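Speaker notes, Junddale Libraries staff day, 7th December
"What we keep in the cupboard": toy lending after year one

Slide 1. Say hello. Thank Marites Quiambao for the slot straight after lunch, and tell them I'll forgive anyone who nods off before slide 4.

Slide 2. The opening pitch was a toy library at no extra cost. Pause for laughter. We had 239 loans by the end of February, and I'd budgeted for a shelf and a clipboard.

Slide 3. Blocks. Everyone asks for the fancy marble run, then borrows blocks. Don't get dragged into the Gumano branch argument about whether a set with three pieces missing is still a set. (It is. Move on.)
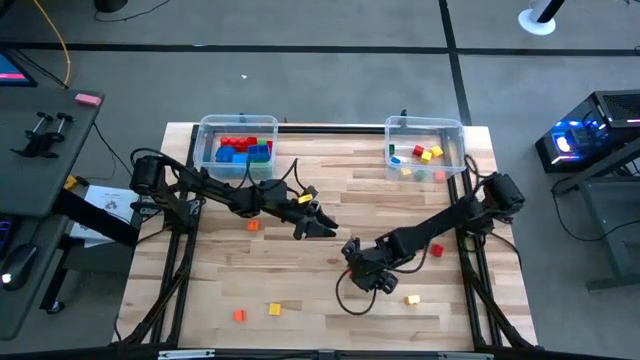 Slide 3: small blocks, clear bins.

Slide 4. Late returns. We charge no fines, so our only weapon is a politely worded email. Read out Lachlan Innes's second reminder, the one with the semicolon. Average overdue is 14 days, slightly better than cookbooks.

Slide 5. Cleaning. Keep it short, people have just eaten. Mention the dishwasher at Vundholm Street and who's allowed to touch it.

Slide 6. What I'd like for next year: seven more hours a week, a lockable cupboard, and an end to donated jigsaws in bread bags. Look at the Andreadis Room table while saying this.

Questions. If it's about noise, hand over to Marites.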